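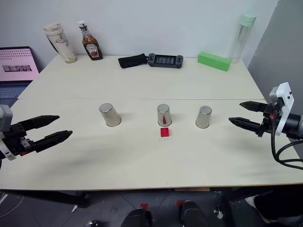 Cups and brick table: where we are

Progress report to the Sarmiento fund, 2021-10-09
Prepared by Adoración Cordero

The cup game is up and going at the Reltach site, and we are so pleased with how it has settled in! The set is as plain as we promised in the proposal: three silver metal cups turned upside down and one small red brick. The large off-white table has plenty of space for them, with everyday items kept on the rear section, behind the seam.

We have logged 1436 rounds so far, 113 of them in the past week alone. Gonzalo Barrios rewrote the round sheet so that it fits on one page – a big help, as the old one ran to two and the second kept getting lost. Thijs Vandenberghe has been trying wider gaps between the cups and wants to keep a mix of wide and narrow through the fall.

Spending is on track. We still have some 19 percent of the supplies budget, and most of it will go toward a second set of cups for the Arnis room.

Still open:
Round sheets from the first two weeks need to be typed up (Gonzalo)
Storage shelf for the Arnis room, quote requested
Your okay on moving the mid-project visit to December

Aurelio Herrero would love to come along on that visit, and we'd be glad to have you both play a few rounds. Please send us any dates that don't work by the end of the month.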